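3.2 Surface marking and wear

The working surface in the sorting study was divided into cells with dark blue tape. Tape was chosen over printed sheets after a pilot at the Jallton site in July, in which printed lines could not be moved once the cell size had been found too small for the larger trays. Tape can be lifted and laid again in a few minutes, and its colour stays distinct from most of the household items used in the task.

The layout was set out by eye from a paper plan. No attempt was made to bring every line to a true right angle, and a tolerance of 10 mm at each crossing was accepted. Lines were laid as single runs where possible and as shorter pieces where a run had to be repaired. A cell was treated as usable as long as its corners could be judged from the remaining tape. Gaps along a side were recorded but did not lead to relaying.

Items were started from a shallow tray or from the open surface, depending on the condition. The tray was allowed to lie across a line, and its position was noted by the cell holding its largest part. Toy food was preferred to real produce, which changes in weight and firmness over a long session.
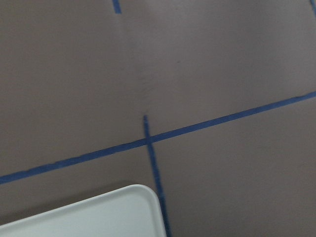
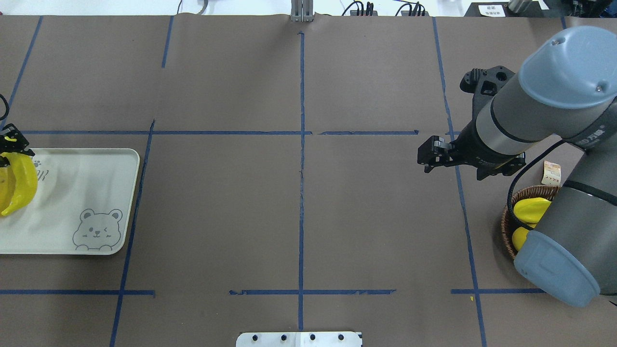 Figure 4. The marked surface. First view: a crossing of two blue tape lines, one of them ending shortly above the crossing. Second view: the grid on the paper-covered tabletop, with the cream-coloured tray and toy banana at the left; several pieces of the lower horizontal line are frayed at the ends.

Kiros Shiferaw, commenting on a draft of this section, objected that frayed ends should be counted as a fault in the layout and not as ordinary wear. On his reading, a person asked to place an item "inside the line" will take the torn end as the boundary in one trial and the straight edge in the next, and the difference may be larger than the tolerance given above. He proposed that any piece with a torn end be replaced before the following session.

We accept the point in part. Of 80 placements checked by hand, 2 were scored differently by the two raters, and both lay beside a damaged piece. The number is small, but the cause appears to be the one Shiferaw names. Replacement before every session would, however, bring its own cost – lifting the tape tends to pull at the paper beneath it, and a patched covering gives uneven friction under a sliding tray. At the Drolesar site the covering had to be changed after 17 sessions for this reason alone.

The rule now in use is that a torn end is trimmed square where it lies, and a fresh piece is added only if a corner can no longer be judged. Scores from the earlier sessions have not been adjusted.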